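Chapter 6
Knowing When You're Done: Lids, Flaps and the Planner

What you'll need from earlier chapters: the control loop from Chapter 3, camera calibration from Chapter 4, and a working copy of the Kandpal planner. If you skipped the exercises on frames and transforms, go back and do the first two. I'll wait.

I want to start with a confession. The first version of the box program I wrote for this book was 1059 lines of Python in one file, and most of those lines were if statements. If the lid is up, do this. If the lid is up but the gripper missed, do that. If the lid is up and the gripper missed and we've already tried twice, go home and print something sad. It worked on my desk in the afternoon and fell over in the morning when the light came in from the other side. I was very proud of it for a day and a half!

The running task for this chapter is opening and closing a cardboard box with a hinged lid. A shoebox will do nicely, and so will most mailers. You probably have one in a closet, so you can follow along without buying anything. It sounds like a small job after the pick-and-place work in Chapter 5, but cardboard is a good teacher. A lid swings on a fold, and the fold has its own ideas about where the axis is. A flap bends when you pinch it. The thing you planned to grab at the start of the motion has moved by the middle of it, and your own fingers are covering up the part you most want to see.
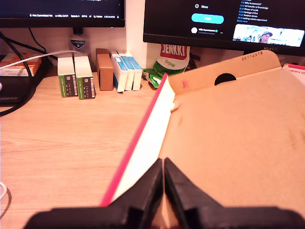 Sarita Yadav read this chapter in draft and objected to my starting with the planner at all. Her view was that if the perception code can't tell you the angle of the lid, it makes no difference how pretty the plan is, and that students should spend their first week estimating one number and drawing it on a graph. I argued back for a while. Then I moved Section 6.2 (estimating the hinge) in front of Section 6.3 (planning the pull), so you can guess how that went.

I still want the planner in your head from page one, though, so let me give you the short version. We are going to describe the job as a handful of named states: closed, edge found, edge held, swinging, open. Each state gets two small functions. One of them says what the arm should be doing while we're in that state, and the other looks at the sensors and says whether it's time to leave. That second function is where nearly all the bugs live. In my 1059 lines the two were tangled together, so every time I fixed a motion I broke a check somewhere else, and I couldn't have told you which one.

Take "edge held." How would your program know? The easy answer is that the fingers were told to close and they stopped before closing all the way, so something must be between them. Fine for a wooden block. A cardboard edge is so thin that the difference between holding it and holding air may be smaller than the noise in your finger position. So you look for a second opinion, maybe from the motor current, maybe from the camera, and now you have two witnesses who disagree and a loop that wants an answer right away.
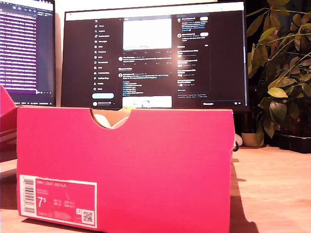

About that loop (we'll do the arithmetic properly in Section 6.4, but it helps to see the size of the problem now). Our controller ticks at 60 hertz. The lid estimate arrives 70 milliseconds after the image it was made from. Divide it out and you'll find that the controller has ticked four times, and started on a fifth, before it hears what the lid was doing back then. If your "swinging" state compares the lid angle with where the gripper is now, the two numbers will never agree while anything is moving, and your program will decide the lid has slipped when it hasn't. I lost most of a November to this one. The fix is short – keep a little history of gripper poses and compare the lid angle with the pose from the same moment – and you'll write it yourself in Exercise 6.5.

Closing the lid is the same machine run with different checks, and I think it's the harder half. An open lid has plenty of room to be wrong in. A closing lid has tabs and side walls to catch on, and old boxes are soft at the corners. Our check for "closed" used to be that the lid angle was under a threshold, which Shirley Treloar defeated in one try by leaving a flap folded outward. The angle looked fine. The front edge was sitting proud of the base. We now ask for the angle and the height of the front edge, both holding steady for 60 ticks in a row, which is one full second of nothing happening. It feels like forever when you're standing there watching, but leave it alone until you've got everything else working.

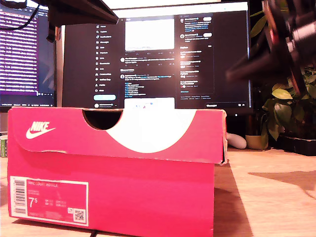

One habit I'd like you to pick up before Section 6.1: log the reason for every change of state. I don't mean just the name of the new state, I mean the values that made the check come out true, along with the time of the image they came from. A line of plain text is plenty. When a run goes wrong (and yours will, mine still do) you'll read backward through the log until you find a reason that looks silly, and that's your bug.

Before you read on, try this with a pencil. Get a box with a hinged lid and open it slowly using only your thumb and one finger. Write down every point at which you changed what your hand was doing, and next to each one, what you saw or felt that made you change. Keep the list. We'll turn it into code in Section 6.1, and you may be surprised by how many of your entries say "felt."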